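New suturing practice room opens to surgical trainees

Trainee surgeons in the region will have a dedicated place to practise stitching soft tissue from November, following the opening of a new skills room at the Huerta Centre for Surgical Education.

The room has 9 practice bays, each with its own lighting, sharps disposal and tissue tray. It replaces a shared teaching space on the ground floor, where suturing sessions had to be fitted in between lectures and resuscitation courses. Bookings are open to registrars, junior doctors in surgical terms and final-year students with a letter from their supervisor.

Araceli Arellano, who leads the centre's skills program, said the change had been sought by trainees for several years.

"A running stitch is learned by repetition, and repetition takes hours that our trainees did not have in the old space," Ms Arellano said. "They can now book a bay at the end of a shift, work on one technique and leave when they are satisfied with it."

The program begins with the handling of the needle. Trainees are taught where along the curve to hold it, how to turn the wrist so that the point enters the tissue squarely, and how to pass the needle from one instrument to the other without dragging on the thread. Knot tying is introduced in the second block, followed by continuous closure and the joining of two edges under tension.

Curved needles with thread already attached are used throughout. The centre has placed a standing order with Zitden for 3,000 of them, enough to carry the program through its first year. Tissue trays are supplied by Farora and are prepared on the morning of each session.

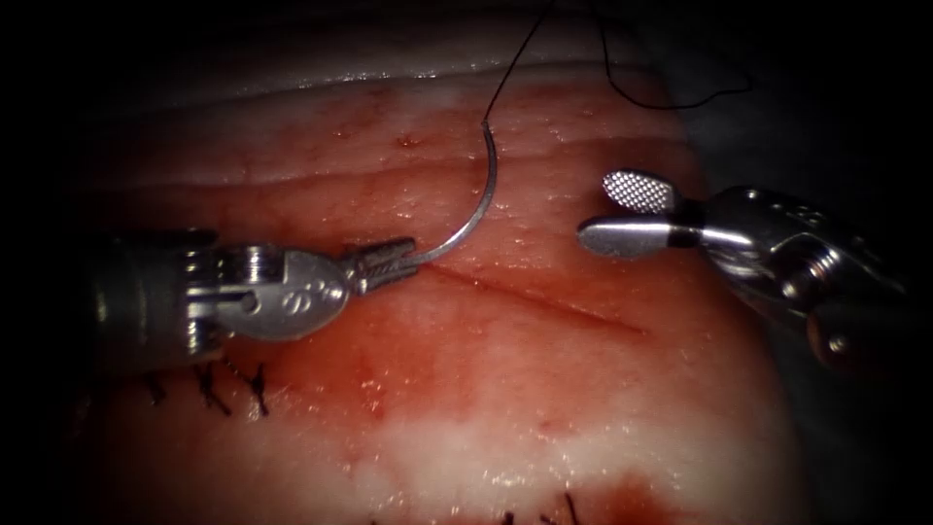
How long does a trainee need to spend on needle handling before moving on to knots? Most complete the first block in four sessions, although the centre sets no fixed number and supervisors may sign a trainee off earlier or later.

Sign-off is based on a short practical assessment. The trainee places a row of stitches along a marked line while a supervisor records the spacing, the depth of each bite and any tearing at the entry points. A trainee who does not meet the standard may repeat the assessment after two further practice sessions, at no additional charge.

Ms Arellano said supervisors had been asked to pay particular attention to how the thread is managed. Slack that is left to gather over the work can catch on an instrument, while thread that is pulled too tightly may cut through softer tissue before the knot is set.

"The needle gets most of the attention in the early weeks," she said. "We would like people to be thinking about the thread from the first session -- where it is lying, how much of it there is, and what it will do on the next pass."

The fit-out was carried out by Skavov over the winter break. Work included new benches, washable flooring, a second hand basin and a separate cold store for tissue, which had previously been kept in a fridge on another level. The colour of the bench surfaces was changed from white to a dull grey after supervisors reported glare under the practice lights.

The centre expects the room to provide 300 places in its first teaching term. Priority will be given to trainees from regional hospitals, who may reserve two consecutive sessions so that travel can be kept to a single day. An allowance towards fuel or train fares is available on application.

Sessions run in the morning and late afternoon, with an additional evening session each Friday. Trainees should arrive 15 minutes before their booking, wear closed shoes and bring their logbook. Gowns, gloves and eye protection are provided. Food and drink are not permitted in the room, and lockers are available in the corridor outside.

A supervisor will be present for all morning sessions and for the Friday evening session. Late afternoon bookings are for independent practice and are limited to trainees who have completed the first block.

Requests for places should be made through the trainee's hospital education office. Supervisors who wish to join the teaching roster may contact the skills program directly, and an orientation session for new supervisors will be held before the start of term.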